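ゲストハウス Cuvia 冬の客室・洗濯室 安全点検チェックリスト(コメント付き)

点検範囲:Pasichnyk 棟の客室、廊下、洗濯室、共用キッチン
判定:○=良好 △=要観察 ×=使用中止または要修理

今年もこの季節がやってきました! 冬の点検は項目が多いのですが、建物のことがいちばんよく分かる機会なので、個人的にはかなり好きな仕事です。去年の用紙に書き込みすぎて余白が足りなくなったため、今回からコメント欄を広げました。気づいたことはどんどん書いてください。

【1 避難経路】

1-1 廊下に物が置かれていない ○
スーツケースの仮置きがなくなりました。階段下の棚を空けたのが効いています。すばらしい。

1-2 非常口の扉が内側から鍵なしで開く ○
少し重いですが、片手で開きます。蝶番に注油済み。

1-3 誘導灯の点灯 △
奥の階段の一灯にちらつきあり。点検ひもを引くと予備電源には切り替わります。電池を発注しました。

1-4 客室扉裏の避難経路図 ○
改装前の図面が残っていた部屋があったので差し替えました。現在地の赤丸が前より大きくなり、とても見やすいです。

【2 煙・熱の感知器】

2-1 各客室の煙感知器、テストボタンで鳴動 ○
全室で鳴りました。相変わらずいい音です。隣の棟まで聞こえたそうなので、次回は先に声をかけておくこと。

2-2 感知器の周囲に物を掛けていない ×→是正済
カーテンレールの端からハンガーが感知器のすぐ下に下がっている部屋がありました。その場で外し、室内干しは洗濯室でお願いする旨のカードを置きました。

2-3 キッチンの熱感知器 ○
油汚れを拭き取り。次回も脚立を忘れずに。

【3 寝具まわり】

3-1 ベッドとヒーターの間隔 ○
パネルヒーターの前から440ミリ以上、という館内基準で測っています。巻尺をベッドの脚ではなく布団の端に当てるのがコツです。掛け布団は思ったより外に出ます。

3-2 電気毛布のコードに折れ・変色なし △
差し込み口の近くが硬くなっているものがあり、予備と交換。外した分は赤いタグを付けて倉庫へ。

3-3 ベッドフレームのぐらつき ○
ねじの増し締めをしました。六角レンチは受付の引き出しに戻してあります。

3-4 延長コードがベッドの下を通っていない ○
前回の指摘箇所は壁沿いに配線し直されています。ぱっと見て分かるくらいすっきりしました。拍手!

3-5 シーツ類のほつれ・焦げ跡 ○
広げて見るのがいちばん早いです。角のゴムは裏返して確認。

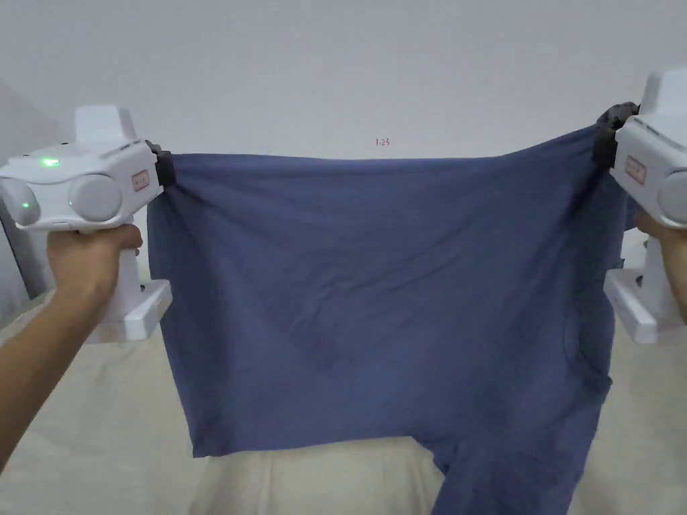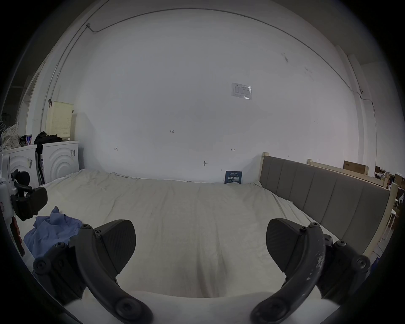 青い綿の布地と、生成りに近い白のシーツを掛けたベッド

Andimbridge、2月

【4 洗濯室】

洗濯室は毎回いちばん時間をかけるところです。地味な場所ですが、手を入れたぶんだけきちんと良くなるので、やりがいがあります。

4-1 乾燥機の糸くずフィルター ○
使用のたびに掃除する運用が定着しました。Stakmont の機種はフィルターの奥にも綿ぼこりがたまるので、月に一度は掃除機の細いノズルで吸ってください。今回もフェルトのような塊が取れて、つい見入ってしまいました。

4-2 排気ダクトの外れ・つぶれ △
本体裏でホースがやや曲がっています。機械を少し手前に出せば直りそうですが、床の排水口に脚がかからない位置を探す必要あり。

4-3 コンセントの発熱・変色 ○
100ボルトの壁コンセントは焦げもゆるみもなし。たこ足配線もありませんでした。

4-4 油の付いた布を乾燥機に入れない表示 ○
キッチンの布巾やマッサージオイルの付いたタオルは、洗った後でも乾燥機には入れないこと。表示を日本語と英語の併記に変えました。絵も付けたので、かなり伝わるはずです。

4-5 乾燥後の衣類を熱いまま積み上げていない ○
かごに山盛りにせず、取り出したらすぐ広げて冷ます。綿のTシャツやバスタオルは中のほうに熱が残ります。

4-6 洗剤・漂白剤の保管 △
棚の高さは適切。ただし詰め替え容器のラベルが一つはがれかけています。油性ペンで書き直しを。

【5 共用キッチン・給湯】

5-1 消火器の圧力表示と設置場所 ○
針は緑の範囲内。前に置かれていたごみ箱は移動しました。

5-2 ガスホースのひび ○
せっけん水で泡なし。

5-3 給湯温度 △
蛇口によって出始めの熱さに差があります。混合栓の調整を設備業者に依頼しました。それまでは「熱湯注意」の札を出しておきます。

5-4 一酸化炭素警報器 ○
使用期限も確認済み。期限シールを正面に貼り直したのは大正解で、しゃがまずに読めます!

【6 夜間・緊急時】

6-1 24時間つながる連絡先が各室にある ○
電話の横と扉裏に掲示。文字を大きくした新しい版に統一しました。

6-2 懐中電灯 ×→是正済
3本が点灯せず、電池を交換。うち1本は端子にさびがあったので紙やすりで磨きました。復活です。

6-3 外階段の凍結対策 ○
砂の補充完了。朝6時の見回り時に手すりも触って確かめてください。

【次回までの宿題】

・奥の階段の誘導灯、電池交換(部品待ち)
・乾燥機のホースの曲がりを直す
・漂白剤のラベル書き直し
・混合栓の調整後、湯温を測り直して5-3に追記
・電気毛布の予備が減っているので、補充の見積もりを取る

用紙の原本は受付の青いファイル、控えは洗濯室の掲示板の裏にあります。△の項目を直した人は、判定の横に「済」と書いておいてください。鉛筆ではなくボールペンでお願いします。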